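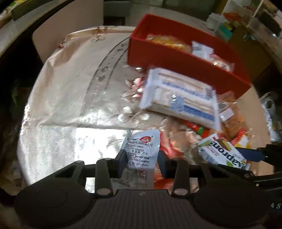 2 min read

How long do you keep packaged snacks and dry food once the date is only a shelf life?

Asked by Jocelyn Girard

My aunt came back in July with a suitcase full of packets and I'm only now sorting them. Several just say 保质期 12个月, which my phone reads as "shelf life 12 months." Twelve months from when?? I've got kids who'll eat anything in reach, so I'd like to get this right before I toss half the pantry.
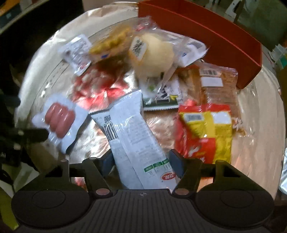 3 answers

Brock Caron
It counts from the production date, so look for a second stamp – mine are often on the back or pressed into the seam, and easy to miss on shiny plastic. Add the months and write the result on the packet in marker. I do this the minute I unpack groceries! Dry noodles I'll eat a bit past it, nuts never (they go bitter and you'll know).

Lise Lavoie
What Brock said. Also watch the order, it's normally year, month, day, so don't read it the American way like I did and throw out 8 perfectly good bags of crackers.

Benito Pastor
I just smell it. Still alive

Comment from Jocelyn Girard, 4th February: Found the stamps on all but 2, thanks! Those went in the trash.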